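**Vernix cell, build meeting minutes**
Mosley workshop, back bay
Jan 28, 2025

Present: Raíssa Siqueira (chair), T. K., D. O., M. H. (minutes)
Apologies: P. W.

## 1. Minutes of the last meeting

Accepted with one correction. Item 4 said the gripper brackets were to be reprinted. They were to be re-drilled. M. H. has changed the file copy.

## 2. Actions carried over

- Level the bench feet: done. T. K. used shims under the two rear feet. The front pair has been left on the threaded adjusters.
- Write down the arm's home position: done, taped inside the controller door.
- Emergency stop on a longer lead: not done. The cable came with the wrong connector. Carried over to D. O.
- Label both ends of every cable: partly done. Arm and gripper are labeled. Bench supply is not.

## 3. Bench and fixture tray

The slotted aluminum bench stays as it is. Raíssa asked whether the tray should be bolted to the rails or clamped. T. K. has it on four T-nuts and reports no movement when the gripper pushes down into a slot. Bolts it is. Final torque to be written on the tray drawing.

The current tray used 400 g of filament, purge included. D. O. wants the memory slot opened up slightly at the front end so the module can be lifted without dragging on the clip blocks. Raíssa would prefer to move the clip blocks and leave the slot alone, as the slot position is already taught. Agreed to move the blocks first and look again.

The CPU pocket is deep enough to stop the processor sliding and shallow enough for the fingers to reach the edges. No change.

The drive slot holds a 3.5-inch drive upright with its rails on. It will not take a drive without rails. M. H. to note this in the setup sheet so the drive is not loaded bare.

## 4. Gripper

The long narrow finger clears the tall post on the tray by a small margin. D. O. measured it by hand and did not want to give a figure until it has been checked with the arm under power. Until then the approach to the right side of the tray is limited to slow speed.

Thin parts remain the weak point. A thin part held vertically can pivot in the grip if it touches the holder on the way in. Options discussed:

1. Rubber pads on both fingers. Cheap, but they change the closing width for every other part.
2. A shallow groove in one finger. Needs a new finger, and the groove only suits one thickness.
3. A wider lead-in on the holder. No change to the arm program.

Option 3 to be tried first. If it fails, option 1. T. K. pointed out that the pads from Flesent come with adhesive that softens in the workshop in September, when the back bay is at its hottest. Noted, to be looked at if option 1 is needed.

## 5. Computer tower position

The tower is to be placed on its side, panel off, at the right-hand end of the bench. It has no fixed stop yet, and if it is moved, the socket and slot positions have to be taught again. Raíssa proposed two corner blocks on the rails. T. K. has a 700 mm offcut of extrusion that could be cut down for a side stop as well. Agreed, provided the stop does not cover the drive-release tabs.

Loose cables in the drive cage area were discussed at length. The looping SATA cable is within reach of the gripper on the way to the drive bay. D. O. suggested tying it back. M. H. objected that the point of the build is to deal with a normal machine. Outcome: tie it back for the memory and CPU work, release it when the drive work starts.

## 6. Test order

1. Memory module, tray to board.
2. CPU, tray to open socket. Lever to be raised by hand before the run and lowered by hand after it. The arm does not touch the lever at this stage.
3. Drive, tray to cage.
4. Thin card, holder to slot.

Stop rule: if a part is dropped inside the chassis, the arm is powered down before anyone reaches in. This applies to dry runs too.

T. K. ran the memory pick 13 times without the tower on the bench. All picks lifted the module. He did not try insertion. Raíssa asked that the log record force readings from now on.

## 7. Money

Spent to date: $1,772, not counting the donated computer parts. The next order is for T-nuts, corner brackets and the stop cable connector. Duggan has the brackets in stock and will hold them for collection. No decision on a second gripper.

## 8. Any other business

- Cables on the floor beside the bench: D. O. asked for a cover strip on the side people walk along. Agreed. T. K. to fit.
- The desk behind the bench is to be cleared of boxes before the side camera is aligned.
- M. H. asked for one reference picture of the bench to go with each set of minutes. Agreed.

## 9. Actions

| Action | Who |
|---|---|
| Move clip blocks, reprint if needed | D. O. |
| Lead-in on the small holder | D. O. |
| Corner blocks and side stop | T. K. |
| Floor cable strip | T. K. |
| Stop cable connector | D. O. |
| Setup sheet, drive rails note | M. H. |
| Force readings in log | T. K. |
| Collect brackets from Duggan | Raíssa |

## 10. Bench reference

Tray on the left with drive, CPU and memory module in place, small holder empty, thin part in the gripper. Tower on the right, socket lever up.

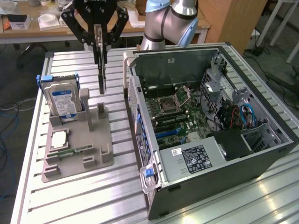
## 11. Next meeting

Same place, after the side stop is fitted. Raíssa to send the date.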